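Projects > Ostwood > Progress reports > September

Ostwood Affordable Homes Program
Progress report to the Zaidi Fund
Prepared by Marisa Bellini, program manager

Period covered: June through September

Summary

Work on the first block is on schedule. The second block is behind by a little over a month, for reasons set out below. The program will deliver 53 homes across the two blocks, and that number has not changed from the grant agreement. We are asking the Fund to approve one change to the payment timetable. We are not asking for additional money.

Construction, Block A

The roof was closed in July and the windows followed in August. Electrical and plumbing rough-in is complete on the lower three floors and under way on the top floor. The city inspector passed the fire stopping on the second visit. On the first visit he asked for changes at two pipe penetrations in the east stairwell, and Lirkov, our general contractor, made them at its own cost.

Drywall has started on the ground floor. Kitchen cabinets have been delivered and are in locked storage on site. The elevator supplier has confirmed its installation dates in writing. We had flagged this as a risk in the last report and now consider it closed.

Construction, Block B

The foundation for Block B was due to be poured in June. When the old parking lot was dug up, the crew found a brick storm drain that was on none of the plans we had been given. The water department required a survey before it would agree to a new route. The survey and the redesign took five weeks, and the drain was moved in August. The foundation has now been poured and the framing crew is booked.

Tudur Dafis, our site engineer, has reworked the schedule with Lirkov. Some of the lost time can be made up by framing the two wings together. The rest cannot, and we now expect Block B to open in early spring instead of midwinter. The cost of moving the drain falls within the contingency line.

Sales and rentals

Of the homes in the program, 25 are for sale at below-market prices and the remainder are for rent. Interest in the rentals has been much stronger than in the sale units. We received up to 500 inquiries over the period, most of them about two-bedroom rentals. We expect to fill the rental units from the existing list and have stopped advertising them.

Sales are slower. We have signed reservations on 7 units. Pallavi Solanki, who handles buyer applications, reports that most people who drop out do so at the mortgage stage. Rates have gone up since we set our prices, and several households that qualified in spring no longer do. Two local lenders have agreed to look at our buyers under their first-time purchase terms, and the first files went to them in September.
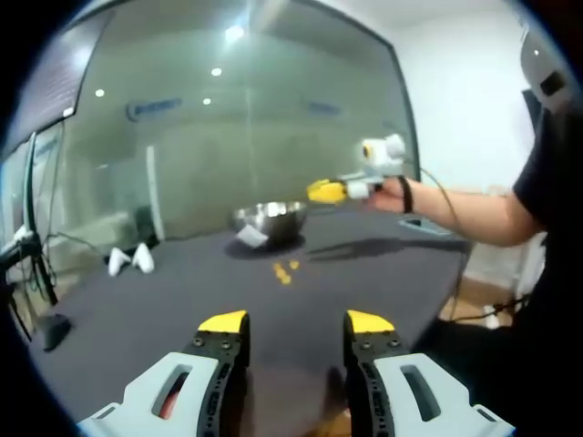

Steel bowl on a dark tabletop.

We also reviewed the resale restrictions with our attorney. Buyers found the wording hard to follow, and a number of them asked the same questions about what happens if they need to move. The restrictions themselves stay as agreed with the Fund. The buyer packet now has a two-page explanation in everyday words, in English and Spanish.

Neighborhood matters

We held two open meetings with residents of the surrounding streets. The main complaints were truck traffic before 7:30 a.m. and dust on parked cars. Lirkov has moved deliveries to later in the morning and now wets down the haul road. Complaints have dropped but have not stopped. The sidewalk on the north side will stay closed until the Block B scaffolding comes down, and we have posted the detour at both ends.

Property management

The management contract went to Imimness after a bidding round with four firms. Annunziata Ferraro will be the lead manager for both blocks. She has reviewed the house rules and the draft operating budget, and her main comment was that the reserve for elevator repairs was too low. We have raised it and cut the landscaping line to match. The revised budget is attached as Appendix 2.

Spending

Spending to date is within the approved budget. Lumber came in under estimate and glass came in over. Half of the contingency remains after the drain work. Parveen Bukhari has reconciled the accounts through the end of August, and September figures will be sent separately once the Lirkov invoice has been checked.

Request to the Fund

The third payment is tied to completion of the Block B frame, which was due this fall. We ask that it be split, with half released on the Block A occupancy permit and half on the Block B frame as before.

Next period

Block A: finish drywall, install the elevator, begin painting and flooring.
Block B: framing of both wings, roof trusses ordered.
Sales: decisions from the two lenders, price review with the Fund's housing officer.
Management: lease signing for the ground-floor rentals.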